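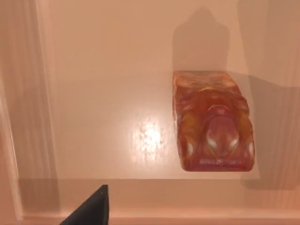

Small Shops Should Keep Short Hours

The last grocery in Ondcombe went to seven days a week in the spring, six in the morning until ten at night. People were pleased. I was pleased too, the first time I needed milk at nine-thirty and could walk to get it. Since then I have come to think it was a mistake, and that the towns along the Illen would be better served by shops that close at a decent hour and stay closed one full day a week.

I should say where I stand. I worked behind the counter of a hardware store in Pridport for eleven years, and I kept the books there for most of that time. I never owned a shop. I have no stake in one now, apart from being a customer.

The argument for long hours is simple. People work different shifts. The big stores out by the highway are open late, and a small shop that closes at six loses everyone who gets home at half past. If the small shop stays open, it gets some of that trade back. All of this sounds right, and part of it is.

What it leaves out is the cost of the hour itself. A shop with its lights on and its cooler running costs the same to staff at nine at night as at noon. At the hardware store we tried late evenings for two summers. The owner asked me to write down what came in after seven. Most nights it was a box of screws, a light bulb, somebody asking if we had a bathroom. When I added up a typical week, the evening sales did not cover the wages of the person standing there, and that was before the electric bill. The customers who came late were largely the same people who had come early before. They had just stopped planning.

The second cost is harder to put in a ledger. A shop with two people running it can be open 50 hours a week and those two people can have a life. At 78 hours, one of them is always there alone. They stop eating together. The ordering gets done at the register between customers, and it gets done badly. Shelves go patchy. You start to see the same dented cans in the same place for a month. The shop is open, and there is less in it worth buying.

I have watched this happen in Marras. There were two food shops there when I was younger, on opposite sides of the square, and they kept different closing days. If one was shut you went to the other. Everyone over the age of five knew which was which. Then one stretched its hours, and the other felt it had to follow. Within a few years both were tired places with tired people in them. One closed. The other was sold and is now mostly snacks and lottery tickets. I don't say the hours did all of it. The road changed, and rents went up. But the hours used up whatever slack those families had, and when the bad years came there was none left.

People tell me the market should sort this out. If long hours lose money, shops will drop them. In practice a shop owner who cuts hours gets blamed right away and by name, while the slow wearing down takes years and nobody is blamed for it. It is also hard to go first. If the bakery closes at three and the grocery stays open until ten, the bakery looks lazy, even if the baker has been up since two in the morning.

That is why I would like to see it agreed on openly. A town of 800 people does not need every door open every evening. It needs to know which door will be open. The shops could take turns, one late night each, and put the list up where people will see it. Pharmacies in a lot of places have worked this way for a long time, and customers manage. There should also be one day when the main street is shut, or close to it. I don't care which day. Pick the slowest one.

There are fair objections. The strongest comes from people who work odd shifts, and from parents with small children, who can't always choose when they run out of something. I take that seriously. A nurse coming off a night shift has as much right to bread as I do. But a late opening until ten does very little for her either. She comes off at seven in the morning. What would help her is a shop that opens early twice a week and will set an order aside by the back door. The small shops used to do this without being asked. Ours did. We had a shelf under the stairs with names on paper bags, and people paid at the end of the week. It took no extra hours at all.

Another objection is that young people expect everything to be open, and a town that shuts looks dead to them. Maybe so. I would only say that a lit shop with one bored clerk in it does not look especially alive to me. When I was nineteen I complained about the closing hours as loudly as anyone. I also liked the job, and one reason was that it ended at six.

Then there is the matter of the highway stores. They will get the late trade, people say, and once a customer drives out there for one thing they will buy everything there. I think they mostly drive out there already. A small shop will never be open longer than a large one, or be cheaper, or have more on the shelf. It can be closer, and it can be run by somebody who knows whether the tomatoes are any good this week. Both of those depend on the person behind the counter having had some sleep.

I have heard that the grocery in Ondcombe is going to look at its hours again after August, when the visitors leave. I hope it does. I hope the rest of us make it easy. If the sign on the door changes, we could try reading it before we complain about it. We could buy the milk in the afternoon. I have forgotten milk many times in my life and had black coffee the next morning, and it was fine.

I would also ask the other shops on that street to talk to each other before the fall. It doesn't have to be a formal thing. Someone has to say out loud that the evenings are not paying, and I suspect the others have the same numbers in a drawer at home. We did, for two years, and kept the lights on anyway - mostly because the shop across the road had theirs on.

Posted 03/08/2022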